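Ticket: White specks and faded patches on dark cotton tops after washing
Status: Open
Opened by: Anqi Mao, laundry and folding, Priren
Assigned to: Farah Kwok
Date: Jun 25, 2024

Problem
Dark tops are reaching the folding table with pale lint on them. It is worst on the plain cotton ones, black and charcoal, and hardly shows on the greys. A few also look patchy, lighter in one area and darker in the next. We send out 400 dark tops in a normal run and have put 52 aside from this one.

What we have tried so far
Cleaned the lint filter on dryer 2 before the load. No change.
Ran the darks on their own, no towels. Slightly better, still not good enough to pack.
Went over six of them with a sticky roller. It takes the loose bits off the front but misses what sits along the hem, and it is slow.
Turned the next load inside out. Outside was cleaner, inside was covered.
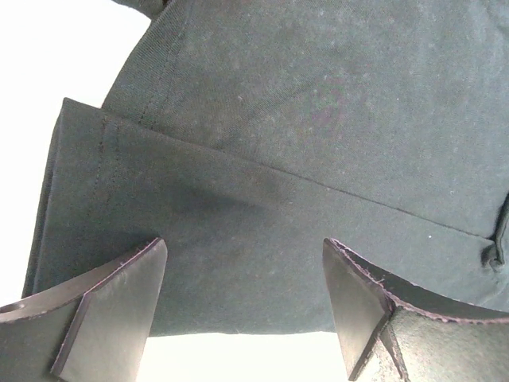
The seams are sound on everything I have looked at. Hems are flat, no pulled threads, no holes, so I don't think the drum is catching them. The patchiness is a separate matter as far as I can tell – the roller makes no difference to it and it doesn't feel like residue. I have put those tops in their own crate, marked P, next to the Zadside boxes.

Folding method, in case it matters: face down, sleeves in, sides in, then hem up to the collar and press flat. If the lint is on the back panel it ends up on the outside of the fold, and the customer sees it first. I tried folding the other way round and it only moves the problem to the front.

Update, same day
Changed to the Masport liquid at half dose with an extra rinse. One load only. The black tops from it are going through folding now and I will check them at the collar and the hem before they are stacked.
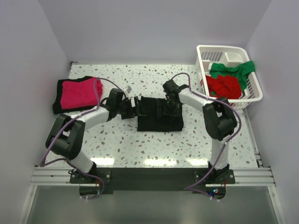

Farah Kwok: Half dose won't do much for lint, though it may help with the patches if those are from detergent. Can you tell me what went through the washer before the darks? If it was the Deng towels, run an empty rinse in between and wipe round the door seal. Separate loads aren't enough if the fluff is still in the drum.

Anqi Mao: Yes, Deng towels, straight before. No rinse in between. Will do that next and leave the dose as it is so we only change one thing.

Farah Kwok: Good. Also keep the loads smaller. Packed tight, the lint has nowhere to go. Please don't roller the ones in crate P, I'd like to see them as they are.

Zeyu Hao: We had the same patches on the late side, dark green ones mostly. I put it down to fading and sent them out. Should I have held them?

Farah Kwok: Hold any more you find. Leave the earlier ones unless the customer writes in.

Next steps
Empty rinse and door seal wipe before every dark load – Anqi
Look at crate P – Farah
Ask Aiguo Zhong whether the spare filter for dryer 2 has been ordered
Keep this ticket open until the July run is folded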